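Ticket: Lock on two-door steel cabinet, Hostley hall
Status: Reopened
Raised by: Renji Nagano
Assigned to: Olga Urquijo

Renji Nagano, Sunday
Key goes in, turns a bit, stops. Supplier (Drevholm) says the lock "needs bedding in". I've never heard of a cam lock needing bedding in and I doubt they have either. Requesting a replacement barrel.

Olga Urquijo
Before we order anything, did you try it with both doors pushed fully home? Also need to know which bank it's in, as there are two kinds of locker in that hall and the parts differ.

Renji Nagano
Yes, tried both doors shut hard, then with a knee against the right one. Same result, 5 goes out of 5. Graphite made no difference — I didn't expect it to. Lock in question is the one below the chrome handle on the right-hand door. The small-door lockers are a separate matter, and I'm not convinced their latches are much better.

Lockers first, then the cabinet with the key in it.
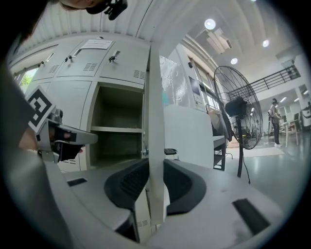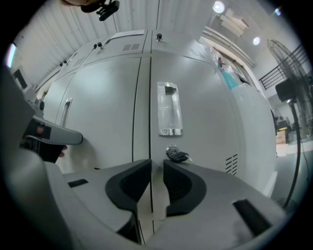
Mali Vaughan
We had the same fault at Vadora and replaced the barrel for nothing. The cabinet was out of level and the doors were binding on the cam. Put a level across the top and pack the low corner before you spend any money.

Renji Nagano
Possible, but that floor looks flat enough to me. I'll borrow a level and check front and back. If it's out by less than 2 mm I'm calling it the barrel, and Drevholm can pay for it.

Olga Urquijo
Fine. Order on hold until Renji posts the reading. Please leave the spare key at the office and label it with the cabinet's location.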